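3.2 Extension outlets in the surveyed households

The household survey was carried out in two districts, Livach and Rusbridge, between March and June. Each home was visited once, in the evening, when most of the residents were in. The interviewer recorded every fixed wall outlet and every extension outlet in the kitchen, the main living room and one bedroom, and noted what was plugged into each. Homes under renovation were left out.

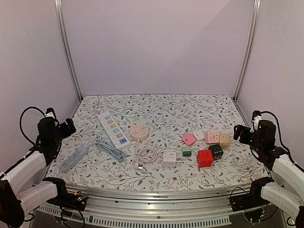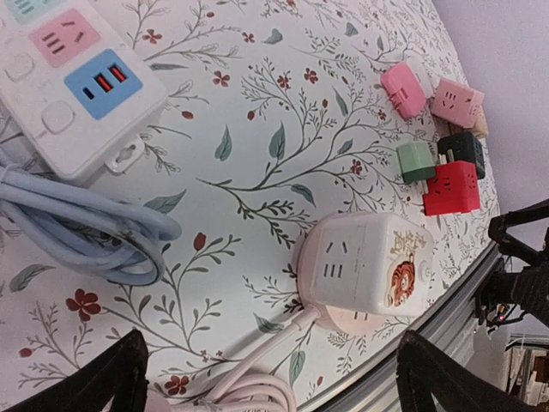 Figure 4. Power strips and cube-shaped socket adapters (top); one end of a white power strip, with USB ports (bottom).

Extension outlets were coded under two headings, strips and cubes, following the scheme used in the earlier Sultmont survey. A strip was any unit with its sockets in a row; a cube was any compact block with sockets on more than one face. The Sultmont scheme dates from a time when few households charged phones from anything but a wall adapter, and it has no code for built-in charging ports. Many strips now combine the two, as in the lower part of Figure 4, where a panel with two USB-A ports and a small USB-C port follows the three-prong outlet. We therefore added a third field for charging ports, filled in separately from the socket field. Without it, a phone charging from a strip would have been entered as an unused socket, and the evening load would have been understated in bedrooms in particular.

In all, 1,210 extension outlets were recorded. Of the households that had at least one, 66 percent kept it in use all year, and the rest brought it out for heaters, fans or holiday lights. Year-round use was more common in Livach, where the apartments are older and many bedrooms have a single wall outlet behind the bed. In Rusbridge the usual reason given was furniture placement. Several residents there said they had enough wall outlets but could no longer reach them.

Chaining, meaning one extension outlet plugged into another, was found in nine homes. Seven of these were in Livach. In most cases the second unit had been added for a desk or a television stand, and the resident did not think of it as connected to the first. The interview question was reworded after the pilot for this reason. The first version asked whether any extension was plugged into another, and people tended to say no. The final version asked them to follow each cord back to the wall with the interviewer.

Coding was done by Muchen Hao and checked by Xuelian Hou. Disagreements were mainly over short units with sockets on the top and one side, which had been entered under both headings. These were settled by applying Yan's rule, under which a unit counts as a cube if its longest side is less than twice its shortest. Loads were then assigned by room, as described in Section 3.3.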